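Makbridge Teleoperation Group
Minutes of the Wednesday meeting, June

Chair: Primo Sartori
Apologies: the Menar team

1. Minutes of the last meeting
Accepted with no changes.

2. Door task in the simulator
The group went over the wrist views from the simulated house. Primo said the operators are bringing the gripper to the knob at a steep tilt and should keep doing so when it feels natural to them. Heltus asked if the tilt should be corrected before training. Agreed to leave it as driven.
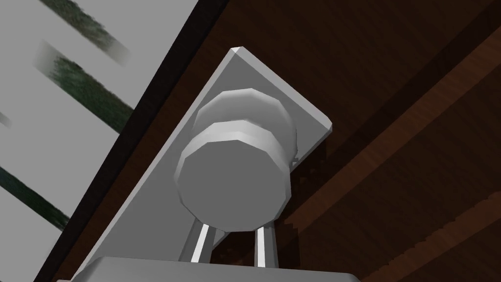 Wrist view, door task: gripper fingers at the knob.

The knob model is faceted. Amato would like a smoother one. Primo preferred to hold off until the current batch is done, so that all demos use the same model. Agreed.

3. Demo count
The target is 3,000 demos by hand controller. Each operator may drive up to 48 in a shift, with a break every hour. Two people reported sore wrists. Primo will order a padded rest for each station.

4. Wrist camera and backgrounds
Amato asked how much of the room the policy should be shown.

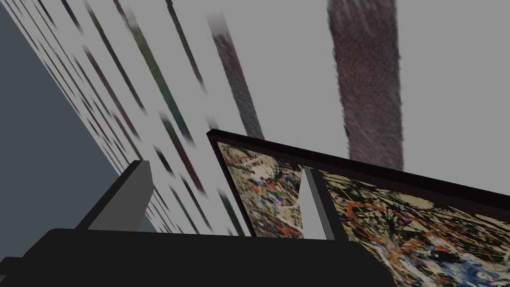
Heltus wants the wall art kept in for every run, as a plain room would make the task too easy to learn by background alone. Amato was worried about the streaky wall textures and asked for a second set with flat walls. It was agreed to record a small flat-wall set after the main batch and compare the two.

5. Controller lag
Lag was noticed at station 4 on the afternoon shift. Runs from that station are to be marked and kept apart until Amato has checked the logs.

6. Any other business
Menar sent a request by email for a drawer task. Held over to the next meeting.

Meeting closed at 5 p.m.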